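Token Ground Station: User Guide
Section 4. Setting up the receiver and catching your first pass

By now you should have the antenna built (Section 3) and the Token receiver out of its bag. This is the section we most enjoyed writing, and it ends with a strip of cloud and coastline drawing itself down your screen, line by line, straight from a weather satellite going over your roof. Give yourself a free evening for it. Steps 1 to 6 are done indoors.
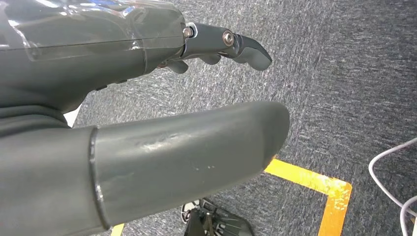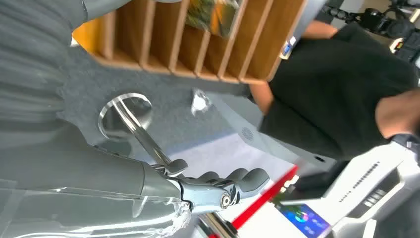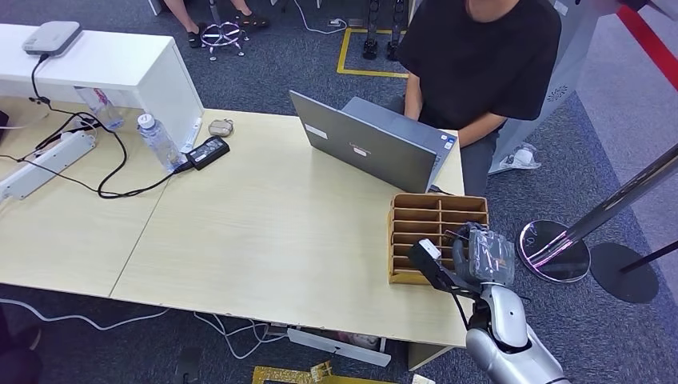 4.1 What you need to hand

The Token receiver and its USB lead
The antenna, assembled, with its cable
The Mosance preamplifier (the small one with the screw collar at each end)
A computer with the Mosbridge software installed
A compass, or a phone with a compass that you trust
Your latitude, longitude and height above sea level

Height matters less than people expect. If you only know it to the nearest ten metres, use that and carry on.

4.2 Connecting the receiver

1. Plug the Token into the computer using the lead supplied. Leave the antenna cable off for now. The green light comes on straight away and the amber one starts to blink.

2. Wait for the amber light to go steady. On first use this can take up to two minutes while the receiver checks its own clock. Please don't unplug it during this stage.

3. Start Mosbridge and open Station, then Add receiver. The Token should appear by itself. If the list is empty, choose Add by hand and type 904 in the port box.

4. Click Listen. You will see a waterfall display: time runs downwards, frequency runs across, and stronger signals show brighter. With no antenna attached it should be a dull, even blue. A few faint vertical lines are fine.

5. Look at the waterfall for a minute or so and save a screenshot of it. This is your quiet reference, and it is wonderfully useful later on when you are hunting for interference.

6. Close Listen before moving on.

Note: If you have an older Token with a single light, that light blinks during the clock check and then goes out. Carry on from step 3 once it is out.

4.3 Telling the software where you are

7. Open Station, then Location. Enter your latitude and longitude as decimal degrees. West and south are negative. Mixing up the sign for longitude is the commonest slip of all, and it gives you a lovely, confident list of passes for somewhere else entirely.

8. Press Fetch orbits. Mosbridge downloads the current set of orbital elements, the short blocks of numbers that describe where each satellite is and how it is moving. They go stale, so leave Fetch automatically ticked.

9. Set Lowest elevation to 19 degrees. This hides passes that only skim along your horizon, where houses and trees get in the way and the signal has a long slant of air to come through. Once you have a few good pictures in the bag, bring it down and see how much further out you can reach. Glykeria Tzavaras, who tested the kit from a hillside with open sea to the south, runs hers much lower and gets beautiful long images.

10. Check that the map puts your station where you are. Zoom right in. If the pin is in the sea, go back to step 7.

4.4 Putting the antenna up

CAUTION: Never put up or take down an antenna when there is thunder about, and never anywhere that it or its pole could fall against an overhead power line. If you are going onto a flat roof, have a second person with you and stay well back from the edge.

11. Choose a spot with as much open sky as you can find. The middle of a lawn usually beats the side of a house, even if the house spot is higher.

12. Stand the pole in the Kalogeropoulos tripod and spread the feet fully before tightening. On soft ground, peg each foot.

13. Fit the preamplifier at the antenna end of the cable, with the arrow on its body pointing towards the receiver. Finger-tight is enough. Fitted at the wrong end it will still work after a fashion, but it will be boosting all the noise that the cable has picked up along the way.

14. Turn the antenna so that the painted mark faces north. The pattern is broad, so being a few degrees out does no harm.

15. Run the cable back indoors with a gentle loop hanging below the point where it enters the house. Rainwater then drips off the bottom of the loop and stays outside.

16. Connect the cable to the Token and, in Mosbridge, tick Preamplifier power.

CAUTION: Untick Preamplifier power before you connect or disconnect the antenna cable. The cable carries a low voltage. It won't hurt you, but a short circuit at the plug can damage the receiver.

4.5 Setting the gain

17. Click Listen again and compare the waterfall with your screenshot from step 5. It should now be livelier, with a paler background.

18. Raise the gain slider a notch at a time. At first the background gets gently brighter. At some point ghostly copies of strong local stations start popping up across the display. Come back down two notches from there and leave it.

Tip: Nermina Petek lives close to a big transmitter and found that her best setting was far lower than she had expected. If your pictures come out speckled in spite of a strong signal, try less gain before you try more.

4.6 Your first pass

19. Open Passes. Each row gives the start time, the highest elevation and the direction of travel. Pick a daytime pass that climbs high in the sky, as the visible-light channel has little to show you after dark.

20. Tick the box beside it and leave Mosbridge open. Make sure the computer isn't set to sleep.

21. When the pass begins you will see a faint trace come up on the waterfall and slide slowly sideways. That drift is the Doppler shift, caused by the satellite rushing towards you and then away. Mosbridge follows it for you, so there is no need to touch the tuning, but do watch it happen at least once. It is a marvellous thing to see from a kitchen table.

22. The picture builds up in the right-hand panel as the data arrive. Expect noise at the start and the end, with the clean part in between. The first few lines may be nothing but snow.

23. When the trace fades, Mosbridge saves the raw recording and the finished image together. Keep the raw file. You can process it again later with different settings, and a picture that looked hopeless can often be rescued.

Note: Satellites travelling north give you the picture from the bottom up. Turn on Flip northbound passes if you would like them all shown the same way round.

4.7 If something isn't right

No trace at all: check Preamplifier power, then the location, then the computer clock. A clock that is a few minutes wrong is enough to miss the best of a pass.

Trace visible but no picture: the signal is probably too weak to lock. Try a higher pass or move the antenna clear of nearby walls.

Regular dark bands across the image: something is blocking the signal or it is fading as the satellite crosses a weak spot in the antenna pattern. Check that all the arms are at the angle given in Section 3.

Bright lines on the waterfall that never move: local interference. Switch off phone chargers, LED lamps and power-line network adaptors one by one, and compare with your quiet reference each time.

Coastlines drawn in the wrong place: press Fetch orbits and process the raw file again.

Composite colours, cloud-top temperature scales and joining neighbouring passes into one wide picture are all in Section 5. Snežana Delić's July mosaic at the front of that section was made with exactly the settings above.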